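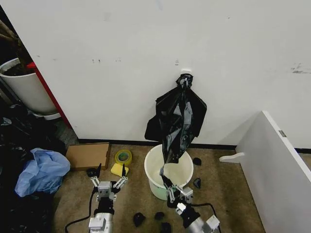
Teaching a two-arm robot to line a trash pail: tips

Before you start

1. Put the pail on the floor against a plain wall, straight below the hook. Leave it there for the whole session.

2. Hang the bag from a small adhesive hook. Twist the top once so it stays put. A tight knot is hard for the grippers to undo.

3. Use a black bag with a light pail. The edge of the plastic is much easier to follow from the head camera.

4. Check the spare bags by hand. Some stick to themselves at the mouth, so rub them open and fold them loosely.

Driving the arms

5. Bring one gripper in from the side and pinch the bag near the rim. Take only the edge. A big handful bunches up and won't spread over the pail.

6. Park the other gripper open and low until you want it. If both hands close on the plastic at once they tend to pull against each other. 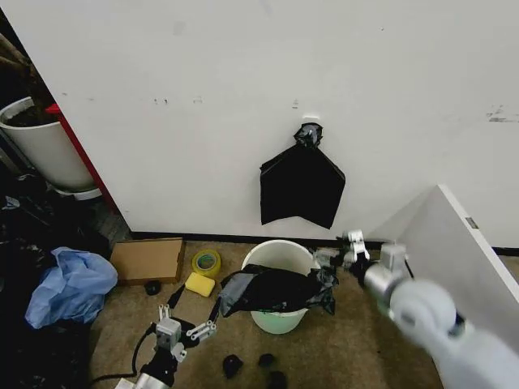
Pull slowly once you have hold of an edge, then stop and look at how the plastic lies on the rim before you let go. If it slides back, grab it again and keep recording. We keep those runs - the recovery is worth showing too.

7. Watch the cables when you swing an arm outward. Slack on the carpet can catch under the pail.

8. Record 80 runs before the first round of training. Rest your hands for 3 minutes after every 8 runs, as tired hands make jerky moves and the robot copies them.

Saving your work

9. Name each run by task and number, such as Siltach-pail-80. Delete runs where the hook came off the wall.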